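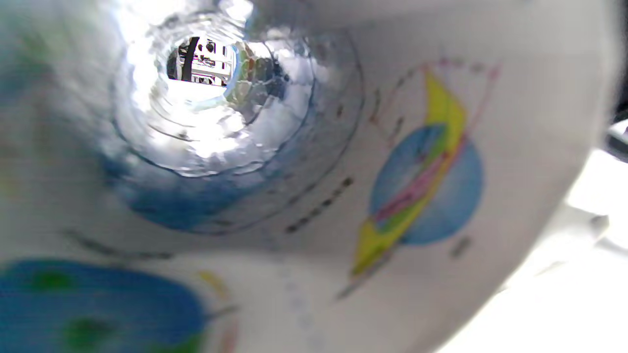
Rolled sheets that will not lie flat: storage and flattening

Posted in: Paper, Prints & Maps > Storage and Handling
Started by idmont_flatfile, Saturday

I have inherited a batch of large printed sheets from the Sallham office, all of them rolled. Most are on ordinary uncoated white paper, printed on one side in colour: a lot of light blue, some yellow, a few thin magenta lines. They were rolled with the printing on the inside and have been like that for a long time. The tightest will go back to a tube within a second of being let go.

I need them flat enough to go in drawers. There are 60 in all. What I have tried so far:

– Laying a sheet face down under boards for two days. It improved the middle and did nothing for the ends.
– Rolling it the other way round a wider core overnight. Better, but it left a soft wave along both long edges.
– A warm iron through a cotton sheet, on one damaged print I was prepared to lose. Flat, but the yellow changed slightly. I shall not be repeating that.

Drawer depth is not a problem. Time is, a little. Any method that handles several sheets at once would be welcome.

bonefolder_17 wrote:

Two days is not long enough. Paper that has been rolled for years needs moisture first and weight second. Weight alone only holds it down. You want a humidity chamber, which need be no more than a lidded plastic crate with damp blotter in the bottom and a rack above it. Stand the rolls on the rack, loosened as far as they will go, and leave them until the paper feels limp. Then blotters, boards and weight for a week.

Test the inks first. A damp cotton bud on one corner, each colour in turn. If the blue or the magenta lifts, stop there.

Matúš Charvát wrote:

I would not humidify modern colour prints at all without knowing how they were printed. Toner will usually tolerate it. Dye-based inkjet may not, and large light blue areas are where you will see the tide marks. The cotton bud tells you about contact with water. It does not tell you what several hours of damp air will do.

Reverse rolling is slower but safe. The wave along the edges comes from rolling too tightly or from a core shorter than the sheet. Use a core longer than the paper is wide, interleave with plain acid-free tissue, and leave it for 7 days, not overnight.

bonefolder_17 wrote:

Reverse rolling puts a second curl into a sheet that already has one. I have seen prints come off the core with an S shape that took longer to remove than the first curl. On thin stock it is tolerable. On anything heavier I would avoid it.

Matúš Charvát wrote:

Only if it is left too long or the diameter is too small. You check it daily and take it off when it is neutral.

idmont_flatfile wrote:

Thank you both. To answer the question about printing, I do not know. The surface is matt and I can feel nothing raised when I run a finger over it, so I had assumed inkjet. The Seyoum sheets in the same batch are definitely older and on a thinner paper. I will treat them as a separate job.

A second question while I am here. At present each roll is moved from rack to table by one person, opened by hand and weighted at the corners. The leading edge is where the damage happens. Several have small creases parallel to the end, all of them recent. We wear gloves. Should we? 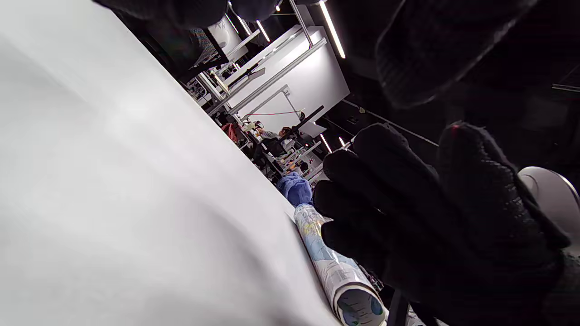 drawer_liner wrote:

Knit gloves are the wrong choice for opening a tight roll. You lose the feel of the edge, so you pinch harder than you need to, and a pinch at the end of a curled sheet gives exactly the short parallel crease you describe. Clean, dry, bare hands for uncoated paper. Nitrile if you have to wear something. I would keep knitted gloves for frames and glass, and then only the sort with a grip coating.

Also, do not pull the end. Put the roll down with the loose edge underneath, hold that edge with a flat weight and push the roll away from you.

bonefolder_17 wrote:

Agreed on gloves. Agreed on pushing as well, with one addition: the weight should be long and narrow, the full width of the sheet if you can manage it. Corner weights leave the middle of the edge free to lift, and then someone grabs it. We use lengths of flat steel bar wrapped in cotton tape.

Matúš Charvát wrote:

Covered bar is good. Check the tape for loose threads and wash it now and then, as it picks up grit.

I still disagree about bare hands for anything inkjet. Matt inkjet marks from skin grease, and the mark appears months later. Nitrile throughout, close fitting, changed when you go back to the racks.

drawer_liner wrote:

For matt inkjet, fine. The original poster has not established that it is inkjet.

idmont_flatfile wrote:

I have looked at a corner under a loupe. Scattered fine dots, no visible rosette. Inkjet, then, as far as I can tell. Nitrile it is. I will reverse roll 2 sheets as a trial, on a long core with tissue, checked each morning, and put a spare through the damp crate for comparison. The bars will have to wait for an offcut of steel.

Comments (3)

sarnudholm_prints: For the edge wave, try turning the sheet end for end on the core halfway through. It worked on our site plans. It did not work on tracing paper.

kettle_lane: What diameter of core? The thread never says, and it matters more than anything else in it.

Matúš Charvát: Wider than the original roll, always. I use drainpipe wrapped in polyester film. The film is necessary, as I would not trust the pipe next to paper.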